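食品化学入门 第七讲讲义：褐变，以及厨房里的那些“焦香”

上次讲到蛋白质变性，有同学课后跑来问我，煎蛋边上那圈脆脆的棕色算不算变性。问得好！那一圈已经是另外一回事了，今天整节课就讲它。讲义我写得比较随意，考试范围以课上板书为准，课本第四章请自己先翻一遍。

一、先把两种褐变分开

苹果切开放一会儿会变色，面包烤了也会变色，颜色看着差不多，路子完全不同。苹果那种叫酶促褐变，靠多酚氧化酶和空气里的氧，加点柠檬汁把pH压下去，或者焯一下水把酶灭掉，就慢下来了。面包那种不需要酶，主要是美拉德反应，糖多、温度又高的时候还会掺进焦糖化。

我自己念书的时候老把美拉德和焦糖化混在一起，被老师当堂抓过一次，所以现在每年都要啰嗦一遍：美拉德要有还原糖，还要有氨基（氨基酸、肽、蛋白质都行）；焦糖化只要糖，温度够高就行。白砂糖是蔗糖，本身不是还原糖，要先水解成葡萄糖和果糖才能参加美拉德。这一点年年有人写错，拜托各位了。

二、反应大致怎么走

第一步，还原糖的羰基和氨基缩合，脱水，生成席夫碱，再重排成阿马道里产物（如果糖是酮糖，走的是海因斯重排，知道名字就好）。这时候还没什么颜色。

第二步最热闹，脱水、裂解、斯特雷克降解都在这里，香气大部分从这一步来。吡嗪类给你坚果味和烤味，呋喃类偏甜香，含硫的那些就是肉香。闻着烤面包流口水的时候，你闻到的是几百种小分子混在一起。

第三步，小分子聚合成类黑精，颜色就深了。类黑精的结构到今天也没有完全弄清楚，谁有兴趣做毕业论文可以来找我聊，办公室门一般开着。

三、影响因素

温度：升高明显加快。水煮的东西不容易变棕，常压下水到一百度就上不去了，表面一直湿着，热量都拿去蒸发水了。

水分活度：太湿，反应物被稀释；太干，分子动不了。中等偏低的时候最快，奶粉受潮以后发黄就是这个道理。

pH：偏碱会加快。做碱水面包要刷碱液，炒洋葱有人撒一点点小苏打，都是在用这一条。我试过小苏打放多了的洋葱，颜色漂亮极了，吃起来一股肥皂味，整锅倒掉，大家引以为戒。

糖的种类：五碳糖一般比六碳糖快，核糖尤其活泼。

四、玉米为什么烤着更香

甜玉米含糖，也含游离氨基酸，是讲褐变的好材料。煮玉米的香气里二甲基硫醚很突出，就是那股清甜的“玉米味”；烤玉米在这个基础上又多出吡嗪和呋喃，所以闻起来更厚。表面先失水，温度才冲得上去，籽粒尖上先出现棕点。
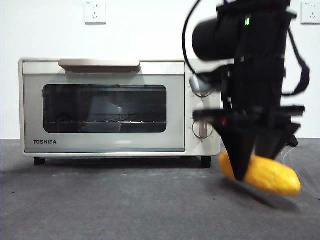

五、家庭小作业（两人一组）

买两根甜玉米，同一批的最好。一根水煮，一根进烤箱，小烤箱就可以，牌子不限。每隔一段时间观察一次，记录颜色和气味，用自己的话写，不要抄网上的风味轮。第二轮可以刷一点稀糖水再烤，比较一下差别。烤盘和门都烫，戴手套！

报告交纸质版，不超过2页，周一上课前放到讲台上。9月29日晚上我会在课程群里答疑，作业上的问题攒到那时候一起问也行。

六、几个顺带的提醒

丙烯酰胺：天冬酰胺和还原糖在高温下会生成它，薯条、薯片、饼干里都有。不用吓得什么都不敢吃，颜色控制在金黄就好，别追求深褐。土豆也别放冰箱冷藏，低温会让淀粉转成糖，炸的时候颜色蹭蹭往深里走。

营养损失：赖氨酸的侧链氨基最容易被占掉，谷物本来就缺赖氨酸，所以加工饲料和婴儿食品的人特别在意这个。

下一讲讲脂质氧化，请带一包快过期的坚果来，真的，带来闻。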